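Tronby shelf stocking, progress note
24 December 2018
To: Verna Brannigan

Short one before the break. All work since October is in simulation, hardware still waiting on parts. Question was can a two-armed machine tidy a pantry shelf yet. Answer: partly. 3,109 simulated attempts logged, write-up to folow.

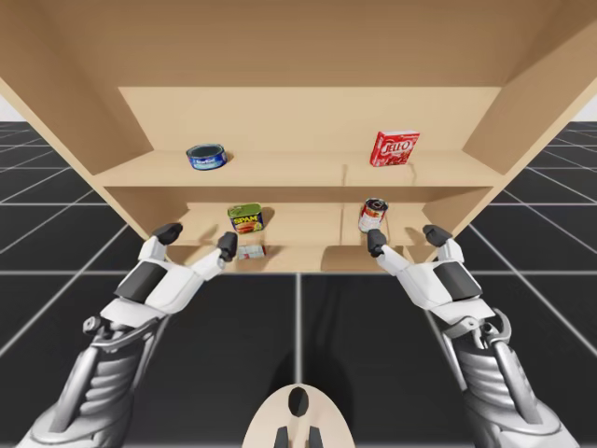

Fig. 1. Simulated shelf, both grippers open.

Reach is OK on the lower shelf. Upper shelf (tuna, Jell-O) slower, planner needs work. Small flat boxes still the worst, fingers go in too steep. Cans better, so most of teh effort went there. 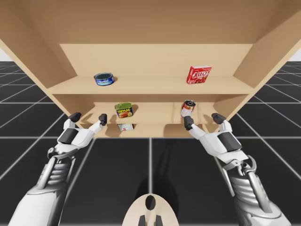
Fig. 2. Soup can held in right gripper, left gripper open.

Not ready for a store or a kitchen. Next: two-handed grasps, then 14 new items. Need 3 more months on the Stullance license, pls confirm. Budget sheet seperate.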